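Foren > Basteln & Werken > Schneiden und Kleben > Schneidematte als Essensunterlage?

Drucken | Per E-Mail senden

Schneidematte als Essensunterlage?

**Millatum** schrieb am 18. Juni 2023:

Hallo zusammen, blöde Frage vielleicht, aber bei uns gibt's deswegen regelmäßig Streit. Mein Basteltisch ist gleichzeitig der Kaffeetisch (kleine Wohnung!), und die grüne Schneidematte bleibt einfach liegen. Teller drauf, Gebäck drauf, fertig. Mein Freund findet das eklig und will, dass ich sie jedes Mal wegräume. Mach ich aber nicht, die ist riesig und ich hab keinen Platz dafür.

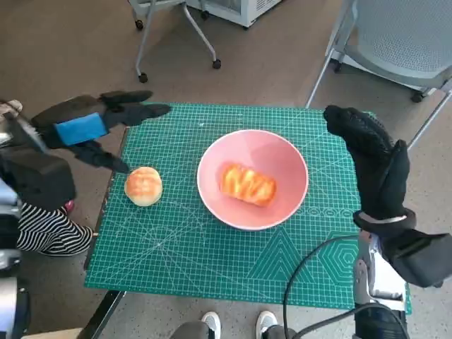 Was in der Schüssel liegt, ist mir ja egal, da kommt nichts an die Matte. Mir geht's um das Brötchen, das direkt draufliegt. Krümel in den Schnitten, Klebereste am Brötchen ... wie macht ihr das?

**Ishida_näht** schrieb:

Direkt drauf? Nee, niemals! Ich schneide auf meiner Matte Filz, Papier und manchmal Klebefolie, da will ich nichts mehr von essen. Schüssel oder Teller finde ich okay, aber nur, wenn nichts Heißes drin ist. Meine hat seit einer Teekanne eine Beule, die geht nicht mehr raus, und das Lineal kippelt jetzt immer an der Stelle.

**Damstead** schrieb:

Also ich seh das viel lockerer. Lauwarmes Wasser, ein Tropfen Spüli, weicher Schwamm, flach trocknen lassen und gut ist. Meine Matte ist mehr als 20 Jahre alt und ich hab schon ganze Kuchen darauf abgestellt :-)

**Ishida_näht** schrieb:

@Damstead: Abgestellt oder ohne Teller draufgelegt? Ist schon ein Unterschied. In den Schnitten sitzt doch alles Mögliche, das kriegst du mit dem Schwamm nicht raus.

**Damstead** schrieb:

Mit Blech drunter, zugegeben. Aber ein Brötchen hätte ich da auch hingelegt!

**Manasance** schrieb:

Kompromiss: Nimm die Rückseite! Bei mir ist eine Seite nur zum Schneiden da und die andere für alles, was kleckert. Oder du legst ein Geschirrtuch drüber, dann muss die Matte gar nicht weg.

**Millatum** schrieb:

Geschirrtuch! Da hätte ich auch selber drauf kommen können. Probier ich morgen aus, die Rückseite sieht bei mir leider schlimmer aus als vorne (Heißkleber).

4 Mal geteilt | 7 Kommentare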